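Jobs / Hospitality & Food
3 min read

Breakfast and Front of House Assistant, Florora Guesthouse, Linport

Florora is a guesthouse with ten rooms on the harbor side of Linport. We are looking for one person to prepare breakfast, look after the shared kitchen and help at the front desk. The job starts in July and is permanent after a trial period of 4 weeks.

The hours are 30 a week over five mornings. Shifts start at 6:00 a.m. and end at noon. Sunday is a working day for everyone here, and your two days off will be next to each other. In the winter the schedule stays the same but the pace is slower, and part of each shift goes to painting, inventory and small repairs.

Pay is 2590 a month before tax, paid on the last working day. Tips are pooled and split by hours worked. You eat breakfast with us on shift. We can't offer housing, but the number 54 bus from Bivham stops at the bottom of our street and the first one gets in at 5:40 a.m.

What you will do

Set up and serve breakfast from 7:00 to 10:00. The menu is short: bread, eggs, fruit, yogurt, porridge, and one hot dish that changes daily. Afonso Bragança runs the kitchen and plans the menu. You will cook from his recipes at first, and after the trial period you can put forward dishes of your own.

Keep the guest kitchen clean and stocked. Guests can use it all day, so it needs a check at the start of the shift, another after breakfast and a last one before you leave. Coffee, tea, oil, salt and paper goods are on us. Anything else in the refrigerator belongs to a guest and has to carry a name and a room number.

Check guests out, take card payments and answer the phone between 10:00 and noon. Most calls are about parking, early arrivals and the Sầm ferry. We will teach you the booking system, and most people pick it up in two shifts.

Take in deliveries. Bread comes at 6:15 and the produce order comes twice a week. Crates can be heavy and there are eleven steps from the street to the kitchen door. There is no elevator.

What we ask for

You have worked in a kitchen, cafe or hotel before, for at least one season. You speak English well enough to deal with guests in person and on the phone. Portuguese or Vietnamese is useful but not required. You can be on time at 6:00 in the morning without anyone calling you. A food handling certificate is needed by the end of the trial period, and we pay for the course if you don't have one.

You don't need a driver's license or a long resume.

How to apply

Write to Tiago Mota at the front desk, or leave a letter in the box by the door. Tell us where you have worked, when you can start and which two days off you would prefer. Please include the name of one past employer we can call. We invite people in for an hour of conversation and then a paid morning shift. Everyone who applies gets a reply, including those we don't invite.
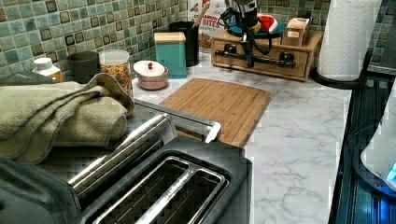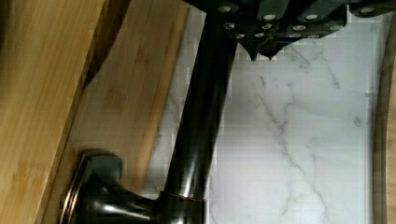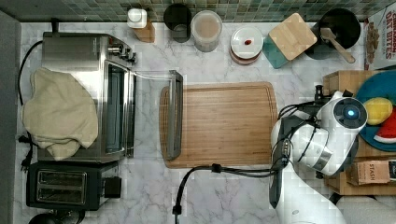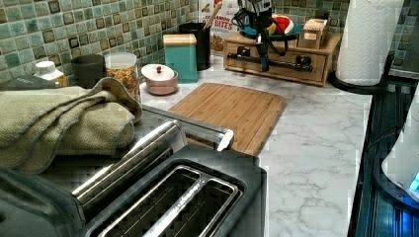
Kitchen counter, Florora Guesthouse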